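Why would a generation ship keep its court of law after the crew stops breaking laws?
2 min read

kendley_drift
Setting: the Skesari, 869 people aboard, seven generations out. Crime has dwindled to a few stolen onions. The court still sits, with robes and a bailiff. I need a reason that isn't "tradition," as my writing group has banned the word.

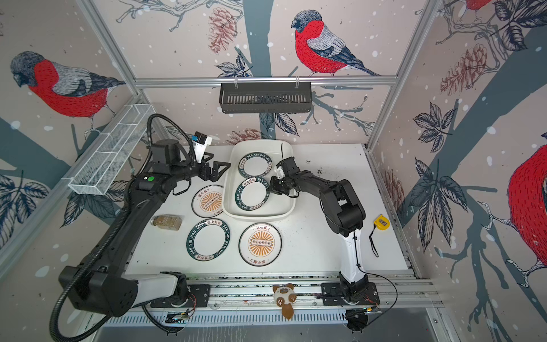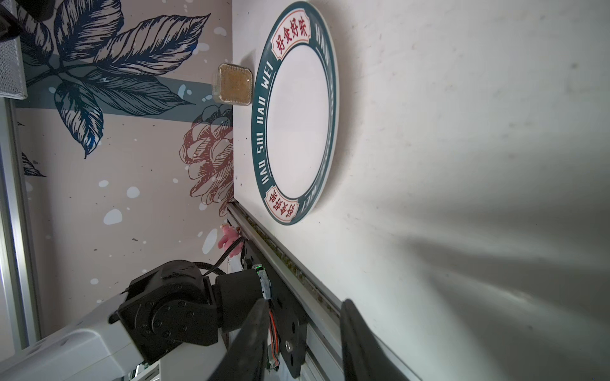
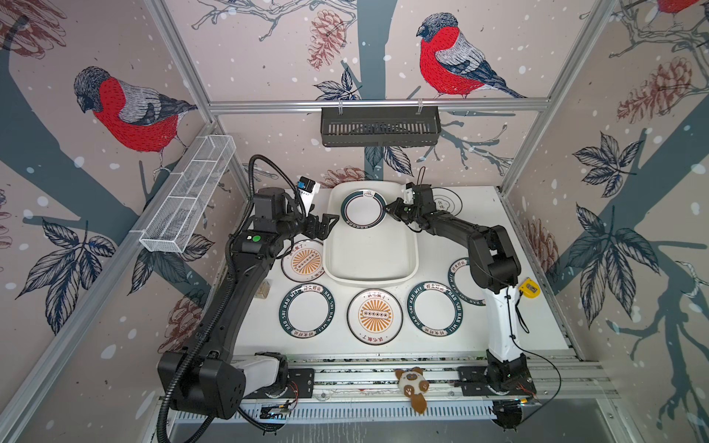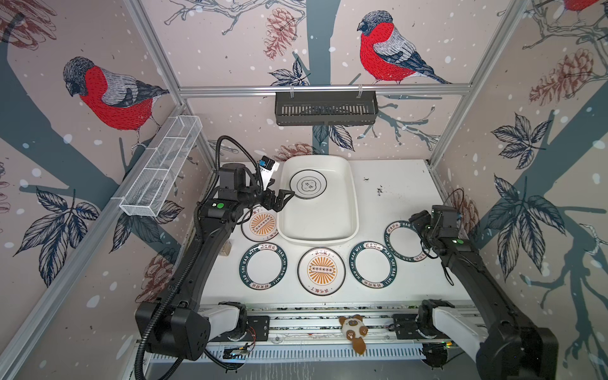
Primo Melis would start with the onions. Eight hundred people sharing one air supply can't afford a grudge, and a court is where you park grudges until everyone gets bored.

meletti41
Disagree. You park grudges at dinner, loudly. A court costs food and floor space. By generation three someone turns it into a gym.

kendley_drift
There is already a gym. It's in the chapel.

cirillo_b
Who owns the cabins when a parent dies? That's your court. Murder is rare on any ship, but two sisters and one good cabin is forever.

meletti41
Fine, but that's a clerk with a stamp. You don't need robes for a clerk.

cirillo_b
You've never met my sister. Robes would have helped.

Primo Melis
The clerk works until the clerk wants the cabin. Then you need someone to overrule the clerk, and you've built a court again — only worse, with no bailiff.

kendley_drift
Going with cabins. The onion thief stays in as a subplot. I'm attached to him.

Comments

drybulkhead: Read all of it and still don't know what the bailiff does all day.

meletti41: Runs the gym, I assume.

tallowmere: Some 41 cabins change hands in my draft and I never gave it a thought. Back to chapter two.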